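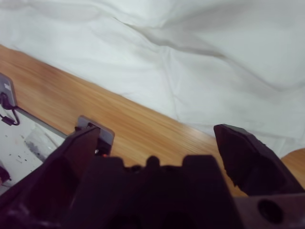

Getting talking therapy to people who sleep badly: notes from the Wivstead rollout

1/ The Wivstead clinics began offering CBT for insomnia (CBT-I) as first-line treatment in January. Sleeping tablets are still available, short term, after an assessment. This thread covers delivery only. Outcomes come later.

2/ Coverage: 13 clinics, all within the Braren area. Each must offer the full course, face to face or by video. A leaflet on sleep hygiene doesn't count as treatment and is recorded separately.

3/ Training: a workshop, then weekly case consultation by phone. Therapists submit recordings, which are rated against a fidelity checklist. Teodor Kaczorowski wrote the checklist. Version two drops the item on relaxation, as raters could not agree on it.

4/ Referrals to date: 488. Most come from GPs. Self-referral opened later and the form is still too long.
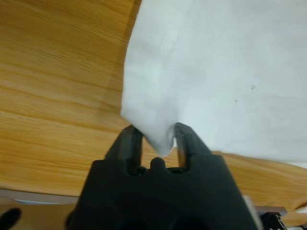 White cloth, close up.

5/ Sleep restriction is the component most often left out or watered down. Therapists set the time-in-bed window too wide. The consultants now ask for the sleep diary figures before discussing anything else.

6/ Exclusions need care. Bipolar disorder, untreated sleep apnoea and poorly controlled epilepsy go to the specialist team at Sperling. Shift workers are accepted, but the manual has little to say about rotating shifts and we have asked for an appendix.

7/ Patients over 65 get a gentler version of the window (compression, with the time in bed cut in smaller steps). Same number of sessions. Fidelity is rated on a separate sheet.
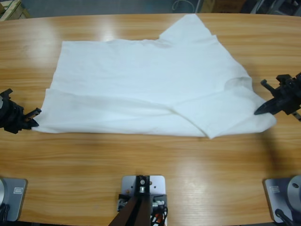 8/ Diaries are on paper or in Marnalari, the records system. Paper is completed more often. Marnalari rejects a bedtime after midnight unless the date is changed by hand, so some early entries show negative sleep. Leokadia Krajewska has been correcting these at source. Please don't fix them in the export.

9/ Capacity once all trainees are signed off: up to 900 courses a year. That assumes no one leaves and no one is moved to the anxiety pathway. Two have already been moved.

10/ Not yet settled: whether group delivery meets the access requirement. The policy says "individual or equivalent" and doesn't define equivalent. Clinics running groups should keep logging them under the old code until we hear.

11/ Next consultation call for raters is Saturday morning, same dial-in. Bring one recording from session three or later.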